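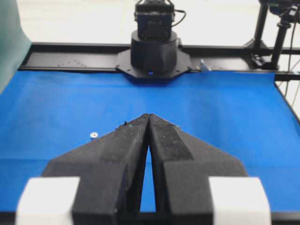 Kirniswood Bread Club: Minutes of the Spring Meeting, 2021-05-14

Same warning as ever: I take these down by hand while also eating, so if I got you wrong, write to me and I'll fix it in the copy that goes in the binder. I've left people's names out, the way we agreed last October after the rye argument.

Before we got going

We started late. The door code had been changed and the new one was sitting in an email that half of us hadn't opened (me included). Once we were in, somebody had already put the kettle on, so the first stretch of the meeting was mostly coffee and a very good seeded loaf that I was told used a handful of cooked oats. I've asked for the recipe and will put it in the binder if I get it.

The October minutes were read, or anyway passed along the table, and accepted with one change. Where I wrote that the club "agrees to stop buying Dokden flour," it should say "agrees to look at whether to stop buying Dokden flour." Fair enough! I was wishing out loud there.

Flour order

This took up most of the meeting, as usual. We've been ordering from Dokden for a long time and the flour is lovely, but delivery is now $12 a drop and they want the money up front. Dosari, the smaller mill out past Cowie, sent us a price list and two sample bags, one of their bread flour and one of their whole wheat. Both bags went home with people after the last bake and we got the reports back at this meeting.

On the bread flour, pretty much everyone liked it. It takes more water than we're used to, so if you pour in your normal amount you get a stiff dough and a tight crumb, and one member who did exactly that brought the result along to show us. It toasted fine. The feeling was that we'd all get used to it in a couple of bakes.

The whole wheat was another story. Some people loved the flavor and some people said it tasted like a barn (a quote, and I was asked to put it in). It's a coarser grind with big flakes of bran and it does cut up the dough if you knead hard. The suggestion from the sourdough people was to soak it overnight and fold it gently, and the suggestion from the sandwich loaf people was to buy a different whole wheat.

Then the money. A full order from Dokden, with delivery, would come to $274. The matching order from Dosari is $198, but only if we pick it up ourselves from the mill. I've driven out there and it's a pretty road, though the last stretch is gravel and I wouldn't want to do it in the rain with a trunk full of paper sacks. Two people with bigger cars said they'd take turns as long as somebody else does the loading. I said I'd load. I'm writing that down so I can't get out of it. 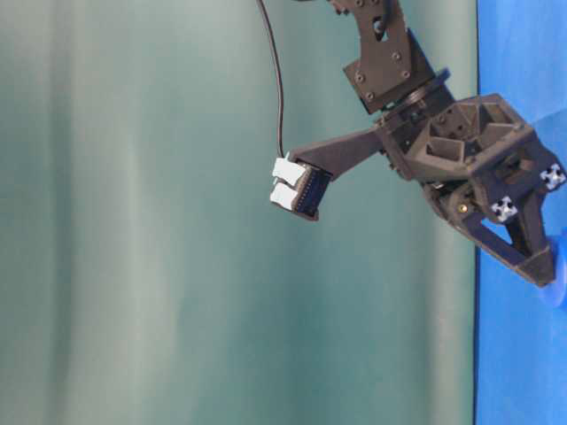 We also went back and forth on what happens when the mill runs out, which I gather they do in late summer before the new harvest is in. Dokden has never run out on us. It was agreed that we'd keep the Dokden account open and not tell them we're leaving, seeing as we might not be. The summer order goes to Dosari, bread flour only, and whole wheat stays with Dokden for now as a small top-up. If the top-up turns out to cost more in delivery than it's worth, we'll talk again in October.

Agreed: summer order to Dosari, pickup by us. I'll phone the mill.

The starter

For newer people, the club starter lives in a jar that goes from house to house, and whoever has it feeds it. It came back this time smelling strongly of nail polish remover. The member who'd had it was very upset, and I want to put on record that we all told them it's fine, because it is fine. It was hungry. A few good feeds and a warm shelf and it'll be raising dough by next week, I'd bet money on it.

What it did bring up is that the feeding sheet taped to the lid has gotten so splashed with flour and water that you can't read it anymore. I offered to write a new one and have done so, and I've copied it out here too so it's in two places:

Keep back a big spoonful of starter and use or compost the rest.
Add the same weight of flour and water, and stir until there are no dry bits.
Lid on loosely. Do not screw it down tight. (We all remember the car.)
Leave it out until it's bubbly, then put it in the fridge.
Feed it once a week even if you're not baking.
Write down the day you fed it on the sheet!

There was a question about whether we should keep a dried backup. Yes, was the answer, and then a long pause while everybody looked at the table, so I'm doing that as well. You spread it thin on baking paper, let it dry until it snaps, and keep the flakes in a jar. I'll make enough that anyone who wants an envelope of it can have one. 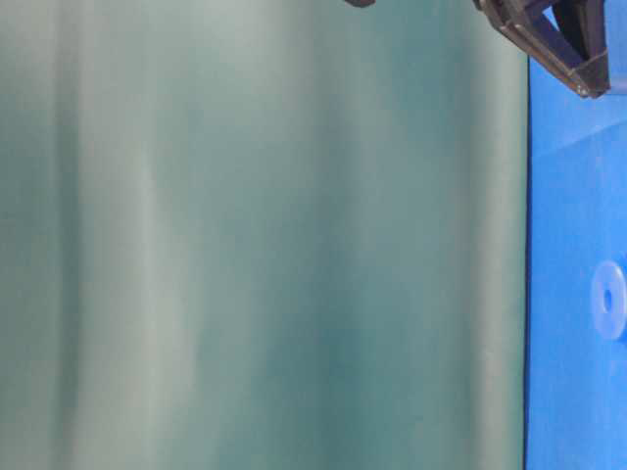 The Cowie market stall

We've been invited to have a stall at the Cowie summer market again. The general mood was yes, but with fewer kinds of bread. Last time we tried to bring everything anybody felt like baking, and it looked beautiful but people stood there not able to decide while the line got longer and longer. So this year it's a plain white loaf, a seeded loaf, cinnamon buns, and whatever flatbread the flatbread people want to make (they wouldn't be pinned down and I've stopped trying).

Prices: we talked about going up a little on the buns. They sold out before the loaves had really gotten moving, and butter is what it is these days. I'd like us to see what the new flour does to the cost before we pick a number, and people were happy to leave it until the next get-together.

Someone asked about slicing. We can't slice on the stall without the hand-washing setup, and nobody wants to haul the water, so loaves go out whole. Bags are paper. We have a good stack left over and they're in the hall cupboard, on the shelf above the folding chairs. Please don't use them for recycling, which is where I found a bunch of them last month.

I need people to tell me by the end of the month what they can bake and whether they can take a turn selling. You don't have to do both. Selling is the easier one if your oven is as slow as mine, and you get to hear what people say about the bread, which I love. A man came back last year to tell us he'd eaten the whole seeded loaf in his truck.

The oven thermometer thing

Several of us have been getting pale loaves, me included, and blaming the flour, the water, the weather, and so on. One member bought a cheap oven thermometer and found their oven was running a long way under what the dial said. They passed it around to a few neighbors and every oven was off in its own way. So before anybody changes their recipe for the new flour, please check your oven first. The thermometer is in the club box now and you can sign it out on the same sheet as the big mixing bowl and the baguette trays.

While we're on the club box: the long bread knife is missing, the dough scraper with the red handle is missing, and there's a muffin tin in there that no one will own up to. If it's yours, come and get it.

Pizza night

Moved off the outdoor oven for now, as the chimney has a crack in it and the park people want it looked at before anyone lights it. Until we hear, we'll do pizza the ordinary way, in home ovens, each of us bringing a topping. I asked for no more pineapple debate in the minutes, so I'm leaving that part out. It was long.

There was a really useful bit in the middle of all this about dough balls. If you make them the night before and keep them cold, oil the tub and not the dough, then they come out without sticking and you don't lose all the air trying to pry them off. Somebody else uses semolina on the bottom of the tub and swears by it. I've tried the oil way since and I'm sold.

Beginners' morning

We've had a few people ask if we'd run one of these again. I said I'd be happy to lead it if I have help with the cleaning up, and a couple of hands went up right away, bless you. The plan is one simple dough made by hand, no mixers, no starter, just packet yeast. Everyone goes home with a ball of dough to bake in their own kitchen. We tried to bake it all in the hall last time and the oven there simply can't keep up, so the last people were waiting around till well past lunch.

A good idea from the floor was to have them make a batch of flatbread in a pan while the dough rests, so there's something to eat. I'm putting that in. We need heavy pans. If you have a cast iron one you don't mind lending, put tape on the handle with your initials. 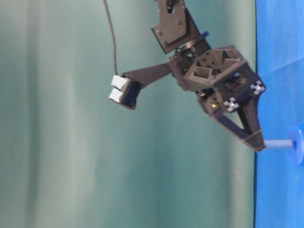

Blue table with the gripper beside it and green fabric behind.

Other bits

The recipe binder has gotten too fat to close. I'm going to split it into yeast breads and sourdough, with sweet things at the back of whichever one has room. If you've got a recipe in there that's wrong (the milk loaf definitely is, it has no salt), send me the fixed one and I'll swap it.

Parking: please use the side street and leave the spaces by the door for people carrying heavy stuff. The dance class that comes in after us asked nicely and I said I'd pass it on.

A thank-you card went around for the Kirniswood library, who let us put the book display up in the window. If you missed signing it, it's in my bag until I mail it.

To do

Me: phone Dosari, load flour, dry some starter, split the binder.
Flour drivers: sort out between you who goes first and let me know.
Everyone: market baking and selling turns to me by the end of the month.
Everyone: check your oven.
Whoever has the bread knife: please.

We wrapped up when the dance class started warming up in the hallway. Leftover seeded loaf went home with the person who washed the cups.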